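Fluvex open day: binder plant and reference oval at Hjaltested

The Fluvex site at Hjaltested opens to trade visitors on one Friday in May. I attended on behalf of our district's grounds department, which maintains four outdoor facilities and expects to resurface two of them within the next budget period. The notes that follow are mainly for colleagues who deal with drainage, surfacing and paint, and they keep to what was shown or stated on the day.

Arrival and registration

Parking is on the north side, by the truck scale. Registration was in the canteen and ran twenty minutes behind the printed schedule. Safety shoes were required in the plant and could be borrowed in full sizes only. Phones had to be switched off in the mixing hall because of solvent vapor. The groups were assigned by colored sticker. Mine went to the plant first, then outdoors, then to the test lab.

Raw material storage

Fluvex makes one-part and two-part polyurethane binders for poured and sprayed sports surfaces. The isocyanate component arrives by road tanker and is held in jacketed tanks under dry nitrogen. The polyol side is less fussy, but it is kept warm in winter for pumping. Rubber granulate is bought in and stored in bulk bags of 1000 kg, stacked two high under a roof with open sides. I asked about moisture pickup, which has caused us foaming in the past. The answer was that every bag is sampled on arrival and again before blending, and that wet bags go to a drying drum. The drum was not running during the visit.

Granulate is graded on three sieve decks. The fine fraction goes to the spray-coat product and the coarse fraction to base mats. Dust is collected separately and sold to a company that makes loading-dock bumpers.

Mixing hall

The main mixer is a Nangate planetary unit with a working volume of 875 liters. Its predecessor, still bolted to the floor next to it, is kept for pigment work. Batches are weighed in on load cells and the recipe is locked by the shift lead. A batch of red takes longer than a batch of black because iron oxide has to be wetted out before the catalyst goes in. Viscosity is checked with a cup at the end of each batch, and a retained sample is put on a shelf in the corridor, where it stays for the length of the warranty. The shelf is long and the older tins are rusting at the seam.

Two points are relevant to us. First, the binder has a shorter open time than the one specified in our last contract, so laying crews would need to be larger or bays smaller. Second, the supplier will not warrant the top coat over another manufacturer's base unless a peel test is done on site and witnessed.

Reference oval

The outdoor part was held at the municipal stadium in Brullden, ten minutes by bus, where the company follows the aging of a full-size installation. The surface is a sandwich system: a base mat of coarse granulate, a pore sealer, and a sprayed texture coat. It is tested every spring for shock absorption, vertical deformation and slip resistance. Thickness is measured by probe along fixed lines, with extra points at the start of the home straight and on the inside lane, where wear is greatest.

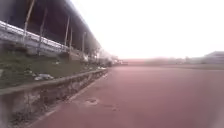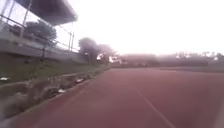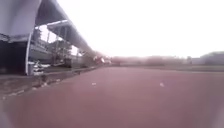 Boris Gajdoš asked whether the spring readings were corrected for surface temperature, as a softer mat on a warm afternoon would flatter the shock absorption figures. The guide confirmed that they were, using a table drawn up for the binder in question, and added that readings are not taken at all outside a set temperature band. Gajdoš then wanted to know if the table had been checked against aged material or only against fresh panels. It had been done on fresh panels. He suggested that an old mat stiffens and that its curve would be flatter, and the guide took a note of this. I consider it a fair objection and would raise it again if we receive a bid with a long-term performance clause.

Discussion then moved to drainage. An impermeable sandwich system sheds water entirely by cross fall, so the tolerance of the asphalt beneath decides where puddles form. Fluvex recommends flooding the asphalt before the mat is laid and marking any standing water after a fixed wait. Low spots are filled with a resin mortar. We skipped this step at our own east field and have been sweeping water off the back straight ever since.

Test laboratory

The lab is a single room behind the canteen. Tensile strips are cut from cast panels with a die and pulled until they break, and the elongation is logged automatically. A weathering cabinet cycles panels through ultraviolet light and water spray. A panel had reached 160 hours at the time of the visit and was taken out for us beside an unexposed one from the same pour. The color shift was slight. The technician was careful to say that cabinet hours do not convert to years outdoors by any single factor, and that the cabinet is used for ranking recipes against each other.

Spike resistance is tested with a weighted plate that carries track spikes and is dropped repeatedly on the same spot. It is loud, and the demonstration was kept short.

Prices and paperwork

No price list was handed out. Quotes are prepared per project and depend on haulage. The data sheets I collected cover the binder, the pore sealer, the texture coat and the line paint, and they are in the shared folder under surfacing. The sheet for the line paint gives a recoat window that is narrower than our present practice, so the paint crew should read it before the summer work starts.

Lunch was soup and bread. The return bus to the railroad station left on time.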